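FOR IMMEDIATE RELEASE

Wuvbridge Opens Its Gripper Comparison Bench to Outside Teams

Free simulated trials let small shops try finger shapes and camera placements before they buy

DRIVTHORPE, February. Wuvbridge is very pleased to announce that its gripper comparison bench, which our own engineers have leaned on for the past 2 years, is now open to outside teams at no charge. Anyone with a gripper model and a little patience is welcome to send it in, and we will run it through the same set of simulated rooms and the same set of tasks that we use for our own hardware.

We have wanted to do this for a long time. When we started building grippers for household robots, we found that most of the advice we were given came down to taste. One group swore by long narrow fingers, another by short blunt ones, and everybody had a favorite spot for the wrist camera. All of them had good stories to tell, and very few of them had tried the other fellow's setup in the same room with the same objects. So we built the bench to settle a few of our own arguments (it has settled some and started a good many more!).

The bench holds 119 simulated rooms, with different floors, different furniture and different lighting. A gripper is put through its paces in each one, reaching toward the floor, working beside low furniture and backing out of tight spots, while the wrist camera records what the controller would have to work with. A full comparison comes to 2,000 trials per gripper, and each team gets all of the recordings back along with the scores, including the recordings of the trials that went badly. We find those are usually the ones worth watching.

For this first public round we are offering 4 reference grippers to compare against. Two of them come from our Moulin line, which has tapered fingers, and two from the Tarnell line, which has wider pads and a heavier housing. Teams may keep our standard camera mount or send their own, and we would gently encourage people to try at least one change of camera position while they are at it. In our own runs, moving the camera a short way back along the wrist changed the scores more than switching fingers did, and that surprised quite a few of us.

Floors have turned out to be a subject all their own. Plain floors are easy on a controller. Bold patterns are another matter, especially the kind that trick the eye into seeing depth on a flat surface, and we have added more of them over the past year at the request of the people who write our vision software. Low furniture goes into many of the same rooms, so that a controller has to tell a real edge from a printed one.

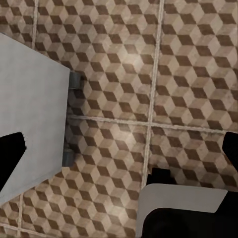 Simulated overhead view between two black gripper fingers, with a tumbling-block tile floor and a flat gray slab at left.

Applications for the first round are open through the end of the month. Teams should send a model of the gripper, a short note on how the fingers move, and a few lines about what they hope to learn. Finished products and early sketches are equally welcome, and school groups are warmly invited to apply. Results belong to the team that sent the gripper in, and we will not publish them without permission.

About Wuvbridge

Wuvbridge designs grippers, wrist mounts and testing software for robots that work in homes and small workplaces. Its offices and workshop are in Drivthorpe.

Media inquiries and applications: please write to the Wuvbridge press desk, Drivthorpe.

###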